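Fulteo finds tray for wet sites

I've been digging on foreshores and in flooded trenches for a good while now, and for most of that time I kept my waterlogged finds in whatever I could scrounge from the kitchen. Sandwich boxes, washing-up bowls, a roasting tin once. They all did the job until I had to carry them up a ladder. So when Aigars Kuusk and I started making our own trays for the Lilusthorpe dig, I wanted something with a lid that stayed on and a drain I could open with cold hands!

What we ended up with is the Fulteo. It's a shallow lidded tray with lift-out dividers, a mesh insert for small bits (leather scraps, seeds, pegs, that sort of thing) and a screw drain in one corner. You fill it with water from the site, lay the finds in and shut the lid. The clips are big and a bit ugly, and I won't be changing them.

We used the first batch all through September at Lilusthorpe, on the old landing stage, and 905 pieces of worked wood and leather went through them before we packed up. Kaja Eglītis did the labelling and asked for a flat strip on the long side to write on in pencil, so that's on every tray now.

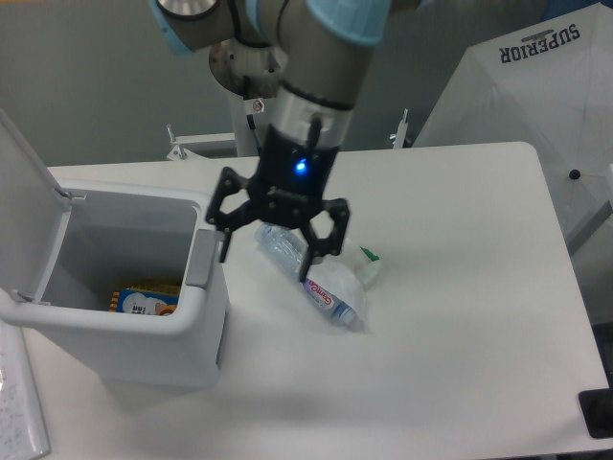 Can I leave finds in it over the winter?

I'd say a few weeks at most, somewhere cool and dark, with the water changed whenever it starts to cloud. It's made for getting things from the trench to the lab — long-term storage is a matter for your conservator, and please do talk to them before you dig if you can.

The standard tray weighs 700 grams empty, and quite a lot more full, so carry it with two hands. Trays stack three high with the lids on. Spare dividers, mesh inserts and drain caps are all sold separately, and the old drain caps fit the new trays.

Orders placed by Fri 7 October go out with the next batch. If you want more than 33, drop me a line first and I'll see what's on the shelf. Itziar Lorente looks after orders from abroad and will work out the postage for you.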